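팀명: 마지막에 정함
과목: 문화기획 실습
문서: 최종 보고서 (중간 보고서에서 지적받은 "문장이 너무 비장하다"는 의견을 반영함)

# 장학금 설명회를 축제로 만들 수 있는가: '실티넨트(Siltinent)' 기획 및 운영 보고

## 1. 왜 하필 장학금이었나

우리 학교 장학금 설명회는 매 학기 열린다. 가 본 사람은 드물다. 우리 팀 네 명 중에서도 끝까지 앉아 있어 본 사람은 한 명이었고, 그마저 출석 점수가 걸린 수업의 대체 활동이었다고 한다. 발표 자료는 글자가 작고, 질의응답은 "홈페이지를 참고하세요"로 끝나며, 홈페이지에는 "설명회에서 안내합니다"라고 적혀 있다.

정작 장학금이 필요한 학생일수록 이 순환에 들어올 시간이 없다. 저녁 아르바이트를 하거나, 통학 시간이 길거나, 가족 중에 대학을 다녀 본 사람이 없어 어디에 물어야 할지 모르는 경우가 많다. 사전 인터뷰에서 한 1학년 학생은 "장학금은 이미 아는 애들이 또 받는 것"이라고 했다. 우리는 이 말을 기획서 첫 장에 큰 글씨로 넣었고, 지도교수님은 글씨를 줄이라고 하셨다.

그래서 정한 목표는 소박했다. 장학금 정보를 공연, 대담, 상담과 섞어 하루짜리 행사로 만들고, 그 내용을 온라인으로도 내보내서 현장에 못 오는 학생이 손해를 보지 않게 하는 것. 행사 이름 '실티넨트'에는 뜻이 없다. 뜻이 있는 이름 후보는 모두 반대표를 받아 탈락했다.

## 2. 선행 사례에서 배운 것

교수님이 소개해 주신 지역 강연 축제 '토레슬로(Toreslow)'의 공개 자료를 검토했다. 토레슬로는 음악과 정책 토론을 같은 무대에 올리는 행사로, 진행표가 분 단위로 정리되어 있다. 우리는 그 진행표의 형식을 거의 그대로 따라 했다. 실제로 지킨 것은 시작 시각뿐이다.

토레슬로에서 프로그램을 맡았던 다비나 니븐(Davina Niven) 씨와는 화상으로 이야기를 나누었다. 통화 전에는 '관객 참여의 의미'를 묻는 긴 질문지를 준비했는데, 니븐 씨는 첫 질문을 듣고 화장실 위치부터 정했느냐고 되물었다. 정하지 않은 상태였다. 이후 대화에서 얻은 조언은 다음과 같다.

- 유명한 연사를 맨 앞에 두면 그다음 순서가 외로워진다.
- 지원 자격을 설명하는 사람과 지원해 본 사람을 같은 무대에 앉힐 것.
- 개회사는 짧게. 짧게 해 달라고 부탁하면 보통 길이가 되므로, 아주 짧게 해 달라고 부탁할 것.
- 온라인 시청자는 현장의 남는 사람이 아니다. 전담 진행자를 따로 둘 것.

마지막 항목은 우리가 가장 열심히 받아 적고 가장 늦게 실행한 항목이다.

## 3. 기획 과정

### 3.1 예산과 후원

학과 지원금으로는 음향 대여비와 인쇄비를 내고 나면 물을 살 돈이 남았다. 생수 말고 물이다. 후원처를 찾는 일은 팀에서 전화를 덜 무서워하는 사람이 맡았고, 학교 앞 제과점 '달 벨로(Dal Bello)'가 간식을 제공하기로 했다. 조건은 로고를 포스터에 넣는 것이었다. 1차 시안에서 로고가 행사 제목보다 크게 나왔는데, 달 벨로 측은 매우 만족했고 우리는 2차 시안에서 두 크기를 같게 맞추는 선에서 타협했다.

상담 참가자에게는 제출 서류용 인쇄 쿠폰 1,000원권을 나누어 주었다. 금액이 적어 민망했으나 설문에서는 예상보다 자주 언급되었다. "장학금보다 확실하다"는 의견도 있었다.

### 3.2 장소

장소는 학생회관 옆 다목적 공간 '플룰텐(Flulten)'으로 정했다. 다목적이라는 말은 어느 목적에도 콘센트가 부족하다는 뜻으로 이해하면 된다. 대신 문턱이 없고 버스 정류장에서 가까우며, 밤까지 열려 있다. 저녁에 일하는 학생이 중간에 들렀다 갈 수 있어야 한다는 것이 우리의 유일한 양보 불가 조건이었으므로 다른 후보는 이 단계에서 정리되었다.

### 3.3 프로그램 구성

기조 대담은 장학 제도를 연구하는 대학원생 토퀼 건(Torquil Gunn) 씨에게 부탁했다. 건 씨는 '공정한 선발'이라는 표현이 들어간 공고문을 모아 서로 비교하는 연구를 하고 있다. 그의 설명에 따르면 공고문은 대부분 공정함을 약속하지만, 가계 곤란을 어떻게 증명해야 하는지는 첨부파일의 첨부파일에 들어 있다. 대담의 제목은 「첨부파일을 열어 본 적이 있습니까」로 정했다.

최종 순서는 다음과 같았다.

1. 개회사 (아주 짧게)
2. 기조 대담: 토퀼 건
3. 수혜 경험자와 탈락 경험자의 공동 대담
4. 교내 밴드 공연
5. 자기소개서 공개 첨삭
6. 개별 상담과 간식

3번에 탈락 경험자를 넣을지를 두고 팀 안에서 의견이 갈렸다. 당사자를 불편하게 할 수 있다는 우려가 있었고, 타당한 우려였다. 결국 공개 모집을 하되 얼굴과 이름을 밝히지 않고 음성만으로 참여하는 방법을 함께 안내했다. 모집이 안 될까 걱정했으나 수혜자보다 먼저 마감되었다. 할 말이 더 많은 쪽이 어디인지 생각하면 당연한 결과였다.

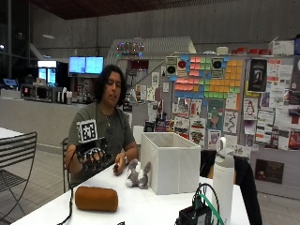 ## 4. 행사 당일

9월의 행사 당일, 개회사는 실제로 아주 짧았다. 인사말을 맡은 팀원이 긴장해서 둘째 문단을 통째로 건너뛰었기 때문인데, 관객 반응은 좋았다. 덕분에 기조 대담이 예정보다 일찍 시작되었고, 건 씨는 간식을 먹다가 무대로 불려 나왔다.

대담은 45분이었다. 건 씨는 실제 공고문 하나를 화면에 띄우고 지원자 입장에서 소리 내어 읽었다. '해당자에 한함', '필요 시 제출', '기타 이에 준하는 서류'가 차례로 나올 때마다 웃음이 나왔고, 뒤쪽에 앉아 있던 학생지원팀 직원분은 메모를 했다. 행사 뒤에 그분이 해당 문구를 고치겠다고 알려 왔다. 이 프로젝트에서 문서로 남은 변화를 꼽으라면 우선 이것이다.

공동 대담은 준비한 질문을 절반도 쓰지 못했다. 음성으로 참여한 한 학생이, 등록금보다 첫 달 교재비와 보증금이 더 급했는데 장학금은 학기 중반에 들어왔다는 이야기를 했다. 수혜 경험자 쪽에서도 같은 경험이 이어졌다. 지급 시기는 우리 기획서에 아예 없던 주제였다. 진행자는 질문지를 내려놓았고, 그 판단이 옳았다고 본다.

밴드 공연은 좋았다. 다만 공연이 끝나자 밴드의 친구들도 함께 끝났다. 객석 한 구역이 눈에 띄게 비었고, 다음 순서인 자기소개서 첨삭은 조용한 분위기에서 진행되었다. 니븐 씨의 첫 번째 조언이 연사에게만 해당하는 것이 아님을 이때 이해했다.

온라인 중계는 초반에 소리가 나오지 않았다. 채팅창에 올라온 "소리가 안 나요"를 온라인 전담 진행자가 발견했어야 하는데, 그 시각 전담 진행자는 빵 상자를 나르고 있었다. 전담의 정의를 팀 내에서 합의하지 않은 탓이다. 복구한 뒤에는 자막을 실시간으로 입력했으며, 오타가 많았지만 없는 것보다 낫다는 평을 들었다.

## 5. 결과

행사 페이지 누적 조회 수는 보고서 작성 시점까지 3,797회다. 이 가운데 일부는 우리 팀이 조회 수를 확인하려고 들어간 것이다. 얼마나 되는지는 알고 싶지 않다.

조회 수보다 의미 있게 본 것은 설문의 자유 응답이다. 자주 나온 내용을 옮긴다.

> "제가 지원 대상인 줄 몰랐어요. 알았으니 이번에 넣어 보려고요."

> "떨어진 사람 이야기를 들은 게 처음이에요. 위로가 됐는데 이게 맞나 싶기도 하고."

> "빵이 맛있었습니다."

세 번째 유형의 응답은 분석에서 제외하지 않았다. 간식 때문에 들렀다가 상담까지 받았다고 적은 사람이 있었고, 그렇다면 빵도 홍보 수단으로 보아야 한다.

실패도 적어 둔다. 정작 저녁에 일하는 학생의 참여는 기대에 못 미쳤다. 개별 상담을 맨 뒤에 배치해서, 중간에 들른 사람은 가장 쓸모 있는 순서를 놓칠 수밖에 없었다. 유일한 양보 불가 조건을 장소에서는 지키고 시간표에서는 잊은 셈이다. 외국인 유학생을 위한 안내도 부족했다. 영문 안내문은 있었으나 장학금 이름을 직역한 탓에 우리도 어느 장학금인지 찾지 못했다.

## 6. 다음 팀에게

- 상담은 행사 내내 상시로 열 것. 무대와 떨어진 구석이면 충분하다.
- 지급 시기를 별도 주제로 다룰 것. 건 씨가 자료 공유를 약속했다.
- 다시보기 영상은 순서별로 잘라서 올릴 것. 전체 영상을 올리면 사람들은 밴드만 본다.
- 음향 점검을 하는 동안 빵을 나르지 말 것.
- 장학금 이름은 번역하지 말고 원래 이름을 함께 적을 것.
- 로고 크기는 계약 전에 합의할 것.

대담 녹취록과 설문 문항, 예산표는 학과 공유 폴더에 올려 두었다. 예산표의 '기타' 항목은 멀티탭이다.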